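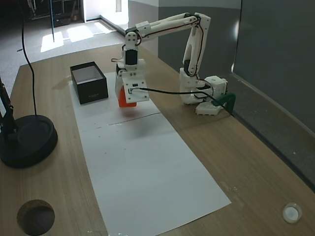 Home | Talks | Calendar | Customs by Country | Links

Print this page | E-mail this page

May Day Customs: Speaker Notes

Running time is 60 minutes with questions. There are 18 slides. Slide numbers are in parentheses.

Opening (1)
Welcome, phones off, handout is on the chairs. Say that "May Day" means two different things to most audiences, the spring holiday and the workers' holiday. Tonight is the spring one. The workers' holiday gets a mention at the end.

Flowers on the door (2-4)
Start with Greece. People make wreaths of spring flowers and hang them on the front door on the first of May. In many homes the wreath stays up until midsummer, when it goes on the St. John's bonfire and people jump over it. Pass the dried wreath along the front row. It sheds, so bring the tray.

France next. Lily of the valley is given for luck, usually a single sprig. Anyone may sell it on the street that day. Pronounce it "mew-gay" and move on.

Slide 4 is the village of Vrettos. The wreath there has a head of garlic and a thistle worked in with the flowers. Garlic against the evil eye, thistle against an enemy. If someone asks about wheat, yes, some families add an ear of it for a good harvest.

May baskets (5-7)
This one is American and older people in the room will remember it. Paper cone or small basket, flowers and candy inside, hang it on a neighbor's doorknob, knock, run. In some towns, if you were caught you owed a kiss. Ask for hands: who made one at school? Allow two or three stories, no more. Last year at Valteo this section ran over and the maypole had to be cut.
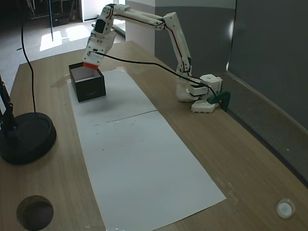 White robotic arm over an open black box

The maypole (8-12)
Two kinds. The tall plain pole with greenery at the top is the older one. The ribbon dance most people picture came in much later and was spread in England largely through schools in the 1800s. Do not say it is Druid. There is no good evidence for that and somebody will have read it.

Germany: the pole may be stolen by the next village and bought back with beer. Rules differ from place to place, but once it is standing it is usually safe. In parts of the Rhineland a young man puts a decorated birch outside his girlfriend's house on the night before. In a leap year the women do it.

Sweden puts its pole up at midsummer. One sentence only.

Slide 11 is the pole at Orier, 66 feet tall, raised by hand with long forked props. Slide 12 is the same pole with ribbons on. Point out that the dancers have to come in pairs or the braid goes wrong.

Fires and noise (13-16)
Walpurgis Night is April 30. Bonfires in Sweden and Germany, student singing in Uppsala. Beltane in Ireland and Scotland: cattle driven between 2 fires. Play the Firkine recording here, the horn one. Volume at half, the speaker buzzes above that.

Washing in the dew (17)
Dew on May morning was supposed to be good for the skin. Short slide.

Close (18)
Workers' May Day, Chicago 1886, the eight-hour day. Then questions. Book list is on the back of the handout. Lights up before the applause so people can find their coats.

Contact us | Copyright May Customs Talks, all rights reserved | Back to top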